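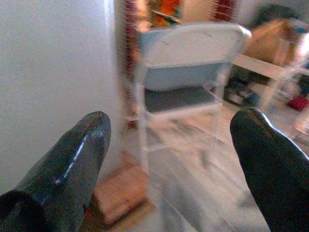 Wrist camera view, Clalitz two-finger gripper, with a white folding chair between the fingers.

Dorside Home Assistance Pilot
Progress report to the Troltstead Fund
January 15, 2020

Summary

The grant pays for a review of the Clalitz arm kit as a possible aid for people who have trouble bending, reaching or carrying at home. We were asked to say whether the kit can be set up and used in ordinary rooms, and whether Dorside should offer it on loan. Setup is finished and the first set of tasks is under way. Spending is within budget. We are not ready to recommend the kit for loan, and we expect to ask for one change to the work plan, described below.

Work since August

The kit arrived complete except for one power lead, which the supplier, Nghiêm, replaced. Assembly took two people most of a day. The printed manual covers the arm well but says very little about the wrist camera, and we relied on the supplier's help line for that part. Calls were answered the same day.

We have run 200 trials of the 40 planned for each task. The tasks started so far are:

Picking up a small box from the floor
Moving a light chair away from a table
Bringing a folded towel from a shelf
Opening a cupboard with a bar handle
Putting an empty cup on a tray

All five are now complete. The remaining tasks involve doors and laundry and have not been started.

Findings so far

Floor pickup is the strongest result. The fingers open wide enough for most household boxes, and the rounded tips do not mark wood or painted surfaces. The arm is slow on the way down, and two of our testers said they would have used a reaching stick and been done sooner. Both also said they would want the arm on a bad day.

The chair task went less well. Thin legs and crossbars are hard for the software to pick out, particularly when there is other furniture of a similar color behind them. The grip itself is firm once it is in the right place — getting there is the trouble. Taking hold of the backrest worked better than going for a leg, and we have written that into our instructions.

The wrist camera gives a useful close view but blurs when the arm turns quickly. At the lower of the two speed settings the picture is good enough to work from. We now use the lower setting for everything, which adds time to each trial.

The finger covers show wear. We have replaced one pair. Spare covers are sold only in packs of 4, and a loan service would have to keep them in stock.

Problems and delays

We lost 7 working days to a software update that reset the saved arm positions. The supplier has since sent a way to back them up, and we do this at the end of each session. The wireless link also dropped several times in rooms with thick walls. A cable fixed it, but a cable across the floor is a trip hazard for the people this kit is meant for.

Change requested

We would like to move the money set aside for a second gripper to home visits. The standard gripper has handled everything we have asked of it in size and weight, and we would learn more from seeing the kit in more homes. The total would stay the same.

Next period

Start the door and laundry tasks
Test the wireless link with a signal booster
Get a written price from Nghiêm for finger covers and yearly service
Draft a one-page setup guide with large type

The next report will include full trial results and a first estimate of what a loan would cost per household.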